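How to track down a gripper that drops objects halfway through a move

Skindis bench notes, last updated 19 May 2018

A gripper that never closes is easy to deal with. The fault is a dead cable or a dead motor and you find it in a few minutes. The harder fault is the one where the gripper picks the object up, carries it partway, and lets go. The log shows a clean run, the controller reports no error, and the object is on the table or on the floor.

We had this on the left arm of our two-arm bench in March. It took us far too long to find, mostly because we started in the wrong place. The steps below are in the order we would use now. They were written for the Visser fingers on a Fastov controller, but most of it carries over to any electric two-finger gripper.

Before you start

Put both arms in hold and lower the speed limit to the service setting. If your bench has an enable switch, keep it in your hand the whole time. Do not reach between the fingers while the gripper has power. A gripper that lets go without being told to can also close without being told to, and until you know the cause you should expect either one.

Take anything breakable off the bench for the first four steps.

You will need:

A hex key set
A force gauge that reads both push and pull
Isopropyl alcohol and a lint-free wipe
A spare finger cable
A test block of a known width
A laptop with the Sodotside log viewer

Step 1. Save the logs first

Do this before you restart anything. The Fastov controller keeps the last 16 runs and writes over the oldest one. We lost our first two failures this way, and they were the only ones where the drop happened on a straight move with no wrist rotation. That would have told us a lot.

Copy the whole log folder, including the parameter file. Write down which arm failed and where in the move it happened. "Dropped it" is not enough to work with later. "Dropped it at the top of the lift, wrist turning" is.

Step 2. Look at the finger width

Open a failed run in the viewer and plot finger width against time. Mark the moment of the drop. You will see one of these:

The width stays the same and the object is gone. It slipped out. Go to step 3.

The width drops slowly toward zero before the object falls. The object was being squeezed out of the grip. Check where the fingers make contact, then go to step 3.

The width jumps open. The gripper released. Skip to step 4.

The trace goes flat or has a gap in it. The controller stopped hearing from the gripper. Skip to step 5.

Zoom in when you do this. At the default scale a short gap is drawn as a straight line and looks like a steady grip. Our trace had a gap, and we read it as a slip for most of a day.

Step 3. Clean and measure

Power the gripper down and wipe the pads with alcohol. Let them dry. Check for glazing, which shows as a shiny patch where the pad should be dull. Replace glazed pads as a pair, even if only one is bad. Make sure the finger screws are tight. A loose finger tilts under load and the object rolls off the tip.

Power up again, clear your hands, and close on the force gauge at your normal setting. Take the reading three times. Then set the gripper to hold and watch the gauge for a minute. A force that starts out right and sags is a drive or heat problem, and new pads will not fix it.

Step 4. Check for a release command

Search the log for any open command in the second before the drop. If there is one, look at the source field. A command from the task program means the program has a timing mistake. A command from the safety layer means a limit was tripped, usually a force or collision limit, and the event should be listed next to it.

Do not raise a safety limit to make the drops stop. Find out what is touching it. On one of our older setups the collision limit was tripping on the stiffness of the arm's own cable bundle.

Step 5. Test the cable while it moves

This is where our fault was. The finger cable runs through the wrist, and it had been pulled tight when the gripper was changed. With the wrist straight it was fine. With the wrist turned past a certain point, one conductor opened for a moment. The gripper lost its signal, timed out, and went to its default state.

A meter check with the arm parked will pass. You have to test it moving. Close the gripper on the test block, stay outside the reach of the arm, and run the wrist slowly from one end of its travel to the other. Watch the packet counter in the viewer. Any missed packets that line up with a wrist angle point to the cable. Swap in the spare and run the same sweep.

Leave a slack loop at the wrist when you route the new one. Ours is rated for 2,000 full bends at its tightest radius, and a tight route uses those up quickly.

Step 6. Check the signal loss setting

Look up what your gripper does when it loses communication. The choices on ours are open, hold, and relax. It had been set to relax, and that turned a short wiring fault into a dropped object every time. We changed it to hold.

Hold is not right for every bench. If people work within reach of the fingers, a gripper that stays clamped can trap a hand, and your risk assessment should decide this – not the convenience of the test.

Step 7. Run the slow transfer test

Only move on to this step when steps 2 to 6 are clean. Use a smooth, rounded object and a flat target next to it. Rounded objects show up a weak grip much sooner than a block does. An apple and a plate work well, on a cloth that gives a little under the load.

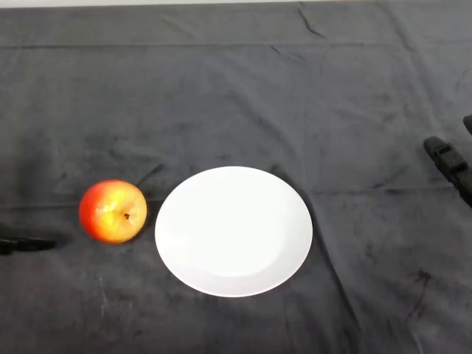

Keep the lift low, no higher than your hand is wide. A long lift adds nothing at this stage and a drop from height can chip the target. Run six transfers at the service speed with the wrist straight, then six with the wrist turned to the angle where the fault used to appear. Keep the other arm in hold for the whole test.

If all of them pass, go up to half speed and repeat. If any one fails, stop, save the log, and go back to step 2 with the new trace. Do not average it out. One drop in a dozen is still a fault, and intermittent cable faults get worse with use.

Step 8. Write it up

Record the part you changed, the wrist angle, the packet count before and after, and the signal loss setting. Put a tag on the old cable and keep it. We cut ours open later and found the broken conductor right at the clamp, so we added a sleeve at that point on both arms.

Check the new cable after the first week of normal use, with the same moving test as in step 5.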